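A visit to the Astar weaving mill in Custham

I have wanted to visit a weaving mill for a long time. My grandmother worked in one before she married, and she could tell the quality of a bed sheet by pulling a corner of it between two fingers. I never learned this. So when I read that the Astar mill in Custham opens its doors to the public two times a year, in spring and in July, I wrote to them and received a place for May 14, 2019.

How to get there

Custham is a small town and the train stops there only once every hour, so it is wise to check the return time before you leave. From the station I took bus 29, which goes up the hill and stops almost in front of the gate. You can walk too. The path follows the canal for most of the way and it is pretty, but the last part is steep and has no shade.

The gate is easy to miss. I walked past it to the next corner, where there is a tire shop, and a man there sent me back without waiting for my question. The ticket costs five dollars and you pay in the porter's house, in cash only. They give you a paper sticker for your jacket and a pair of foam ear plugs. Please keep the ear plugs. I put mine in the bottom of my bag and later had to search for them while the rest of the group was waiting in front of the door.

The yarn store

The tour begins in the yarn store, a long cool room with shelves up to the ceiling. Astar does not spin its own yarn any more. It comes on cones, already dyed, and each cone has a label with the color and the lot. Our guide was a woman who had worked in the warping department for most of her life, and she explained to us why the lot is so important. Two cones of the same blue, dyed in different weeks, look the same in your hand. When they lie next to each other in a cloth, you see a line, and after you have seen it one time you see it always.

The room smells a little like a candle shop. I asked about this and she said it is the wax on the yarn, and that she does not notice it any more, only after vacations.

Warping and weaving

Before this day I thought that weaving was the difficult part. The guide laughed when I said it. According to her, the loom does only what the warp allows, and a mistake in the warp goes through the whole length of the cloth. We saw how the threads come from a tall frame full of cones, pass through a kind of comb and are wound on a big beam. For striped cloth the order of the colors is decided at this point. The worker has a paper with the pattern and places the cones one after another, and then a second person reads the paper aloud and checks them.

Then came the weaving hall, and here you understand the ear plugs. The noise is not only in the ears, it comes up through the shoes. The newer looms are from Akutow and they stand in two rows under the north windows. The old shuttle looms are at the far end. Only one of them was running for us, slowly, so that we could follow the shuttle with our eyes. On the new ones I could not follow anything. It was impossible to speak, so the guide had cards with large letters which she held up: WEFT, SELVEDGE, PLEASE DO NOT LEAN.

I stayed for some minutes beside a loom which made plain white cotton for pillow cases. It was the least interesting cloth in the hall and I do not know why I liked it so much. It grew very evenly, and a worker passed her flat hand under it from time to time.

Washing and finishing

Cloth from the loom is stiff and a bit gray. After it is washed it becomes softer and also smaller, and the mill must know in advance how much smaller. A table cloth that should be 150 centimeters wide is woven wider. The guide had two samples from the same roll, one washed and one not, and let us hold them. Two ladies from my group did not believe that it was the same cloth, and they asked to see the label.

We were not allowed into the dye house next door because the floor was being repaired. This was a pity for me, but we could look through the glass.

In the last room the rolls are inspected over a lighted table, and small faults are repaired with a needle. This work is paid by the hour, not by the meter, and the guide said that this was a thing the workers had asked for many years ago. I tried to find a fault in the piece which was on the table. I found none, and then she put her finger on it at once.

About stripes

At the end there was a short talk about stripes, with a table of old pattern books. In the oldest books the stripes are mostly red or dark blue on white, for kitchens and mattresses. The pale ones came later, and they are now what people ask for most. Yellow, lavender, mint green, light blue and white in one cloth sounds to me like too much, but the colors are so light that the eye accepts them. The guide said that a broad stripe is good for a cloth which will be used every day – it looks all right also when it is crumpled, and a narrow stripe starts to dance.

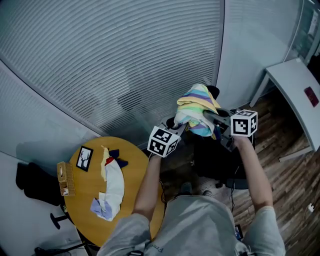
The factory shop

The shop is behind the inspection room and you can visit it without the tour. First quality is on the left side and seconds are on the right. Seconds are sold by weight in the baskets and by the piece on the shelves, with 30 percent off, and on open days a few boxes in the back are marked 50 percent. I bought four dish towels and a table cloth with a small knot near the hem. I could have taken more, but the table cloth was already heavy and I had the hill in front of me, although down this time.

They accept cards in the shop, differently from the gate.

Where to eat

There is no cafeteria for visitors in the mill. I went to Sarmiento, a bakery with a few tables near the bridge, and had a lentil soup and a slice of apple cake which was still warm. They close at three. If your tour is the afternoon one, eat before it.

Practical notes

Wear closed shoes. Visitors in sandals must wait in the pattern room, and this happened to a young man in our group. Long scarves have to be taken off in the weaving hall, and long hair must be tied. Photographs are permitted everywhere except at the new looms.

The tour takes two hours with the shop. There are stairs between the yarn store and the warping, and the elevator is only for goods, so call the mill before you come if stairs are difficult for you. The July tour is the one where they run all of the shuttle looms together, and I have already put my name on the list.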